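Stumby Community Help
Automation > Safety and good practice > Worktop and desktop arms

Written rules for an arm on a kitchen worktop, what should be in them?
Posted 8/14/19 by Plodon
Viewed 1,268 times

We have a single arm mounted at a kitchen worktop and use it for pick and place work with ordinary kitchen things. It is driven by hand most of the time (one operator, one person logging) and runs on its own for short stretches. Up to now the rules have been whatever the two people on shift agreed on. We are getting more operators in October and I have been asked to write the rules down.

I have read a fair amount about industrial cells, and most of it assumes a fence, a gate and a locked door. We have none of that and can't fit any. The arm is the kind sold for working near people, and the supplier's manual says to do a risk assessment for the application, then leaves it there.

The work is done over a chopping board in the middle of the worktop, with everything else standing round it.
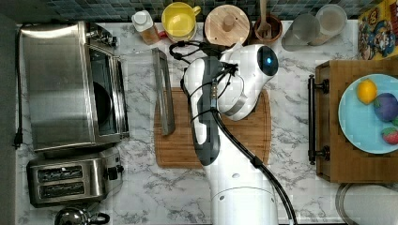
My draft so far has these points:

Arm to be parked before anyone reaches over the board.
Stop button within reach of the operator at all times, tested at the start of each shift.
No real knives. No glass.
No hot food or liquids while the arm has power.
Operator stays at the controls until the arm is parked.
Anything dropped stays where it is until the arm is parked.

What I am unsure about:

1. Is "no glass" realistic? The other shift puts glassware out and has never had a breakage. They say it should be allowed with a speed limit.
2. Do the appliances count as part of the risk assessment if the arm has no task that involves them?
3. How far apart should things be? I wrote 25 cm between the board and anything the arm isn't meant to touch, but I made that number up.
4. Who signs off when the layout changes? It changes a lot. The other setup has a glass dish out, for one.
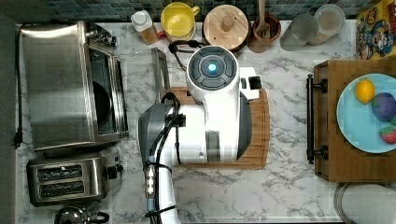
The layout with the baking dish behind the board.

I am not after legal advice, only what other people have in their own rules and what they have dropped because it didn't work.

Gebru
54 people found this helpful

I wrote the rules for a similar bench, so I'll take your points in order. Some of this is taste.

Start with the risk assessment and let the rules come out of it. ISO 12100 is the general one for how to do it and it isn't hard to follow for a small setup. ISO 10218 is the robot one (part 1 for the robot, part 2 for the integration, and you are the integrator whether you like it or not). ISO/TS 15066 is the one for people and robots sharing a space. You won't meet all of it with a worktop and two people, but the headings are a good list of things to think about. The important thing people miss is that the assessment covers the arm, whatever is in the gripper, and the things round about. A robot that is fine to be bumped by stops being fine once it is holding a fork.

Glass. I would separate glass the arm handles from glass that is simply standing there. Your draft says no glass, but there is clear glassware along the back of the worktop in both pictures, in front of the tiles. So either the rule is already being broken every day or you meant something narrower. A rule that is broken on the first morning teaches new operators to ignore the rest. Ours reads:

"Glass may be on the bench only if it is named in the layout sheet. Glass that is part of a task is checked for chips before each session. Glass that is not part of a task goes outside the reach of the arm."

If you can swap it for clear plastic, do that. A slower speed helps with knocks, but a dish pushed slowly off a worktop still falls at full speed, so I would not accept the speed limit on its own.

Appliances. Yes, they count. The arm has no task with them, but it can still reach or drag something into them, and the operator can lean on them. You have a toaster oven, a toaster and what looks like a kettle, all on the left. Our rule is that anything with a heating element is unplugged at the wall before the arm gets power, and the plug is left where the operator can see it from the controls. Don't rely on the appliance's own switch. A lever on a toaster is just the kind of thing a stray elbow pushes down. I'd also get that oven lead tidied away from the edge of the worktop, it is asking to be caught on a sleeve.

Arm cables. The cable loops on yours are fairly generous. Slack is needed for the wrist to turn, but each loop is also a hook. Add a line to the start of shift check: move each joint slowly through the range the task needs and watch the cables all the way. If one touches anything on the worktop, the item moves or the cable is re-fixed before work starts. Do it again after any change to the layout.

Distances. There is no magic number that I know of. Work it out from how far the arm travels after a stop at the speed you use, then add the overhang of the gripper and whatever it is holding. Measure it, as it will be different with a load. We ended up with roughly 30 cm for most items and a bit more on the side where the cables swing out. Your 25 may turn out fine but write down how you got it. Mark it on the worktop with tape, so that people aren't judging by eye. Low-tack tape if the worktop matters to somebody.

Sign-off. We use a one-page sheet per layout: a sketch, a list of what is out, what the arm may touch, what it may not, and the top speed. Whoever changes the layout fills in a new sheet and the other person on shift signs it. Moving a mug along a bit doesn't need a sheet. Adding or removing an item does. Keep the old sheets.

Two things missing from your draft. First, who may restart after a stop. It should be the person who pressed it or someone they have spoken to, in the room, out loud. Second, hair, sleeves and lanyards. Our first near miss was a lanyard.

Fimmont
6 people found this helpful

Just unplug everything and keep your hands out. We have three lines taped to the wall and have not had any trouble. If you write four pages nobody reads them.

I'd say no to real food too unless you want to be cleaning the gripper every day. Crumbs get in the joints of the fingers. If you use the kitchen for cooking as well, have a separate board for the robot and write ROBOT on the back of it.

Plodon (original poster)

Thanks both. I have rewritten the glass rule along Gebru's lines and we went through the appliances. All leads out at the wall before power on is now the first line on the sheet.

The cable check is in as well, joint by joint. I had only been thinking about the arm and the gripper.

On distances, I hadn't thought about metal items. We have long steel strips lying by the board and they stick out further than the board does. From the controls it is hard to judge how near the finger tips are to them, so operators have been going by the wrist camera, and that has its own problem, with the gripper filling a good part of the view.

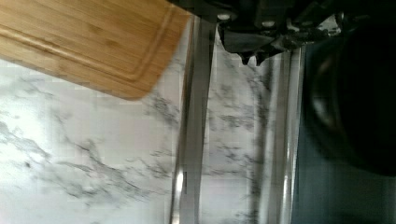 Wrist camera view with the fingers over the worktop and the steel strips running down past them.

Is it good practice to let people drive on the wrist camera alone? And should shiny items have their own rule? The reflections change as the arm moves and two people told me they had misread where an edge was.

Gebru

Not on the wrist camera alone, no. Ours says the operator must have either a direct view of the whole work area or a fixed camera that shows all of it, and the wrist view is extra. It is good for the last bit of an approach and poor for everything else. In yours there is something dark and rounded on the right, a pot or pan I would guess, very close and out of focus. You can't tell from that view how much room there is beside it. If the fixed view drops out, the arm stops, and the operator does not finish the move first. People will want to finish the move.

For shiny things we have no ban, but they are listed on the layout sheet with an R next to them, and new operators don't get layouts with an R until they have done their first supervised sessions. Come down to them slowly. A strip of matt tape along the edge helps a lot if the task allows it, though if you are recording for later use you'll need to decide whether tape on the object is acceptable.

Pointed finger tips go in the risk assessment too. Check what force limit is set and what that means on a point. The limits people quote for contact are about pressure as well as force, and a narrow tip puts all of it in one spot. We keep hands off the board until the arm is parked and the fingers have come up clear, and that covers most of it.

Also put a review date on the rules. You have new operators in October, so go over them a month after that with whoever has been driving most.

Plodon (original poster)

Good, that's what I needed. The sheet now has the R column. Force limit I will have to look up, it was set before I got here. Marking this as answered.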